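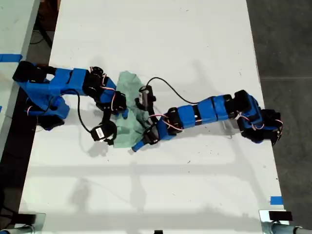 4. Folding cloths for the linen store

Home | Contents | Laundry | Folding | Storage | Index

The following procedure applies to all Wudby cleaning cloths. The table must be clear of crumbs and dust before work begins.

4.1 Place one cloth on the table and find two neighbouring corners.

4.2 Lift the cloth by these corners and lower it slowly, so that the far edge touches the table first.

4.3 Smooth the cloth from the middle outwards. Any fold left underneath will show in the finished stack.

Note: A cloth that has been gathered into a heap should be opened one corner at a time – do not pull from the middle.
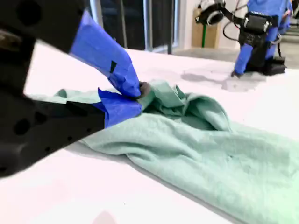 Green cloth held at a gathered point, remainder spread on the table.

4.4 Bring the left edge over to the right edge, then the near edge up to the far edge. Press lightly along each crease.

4.5 Place the folded cloth on the Marino shelf with the closed edge facing outwards. Each shelf holds 300 cloths.

Caution: Damp cloths must not be stored. Return them to the drying rail – see Section 3.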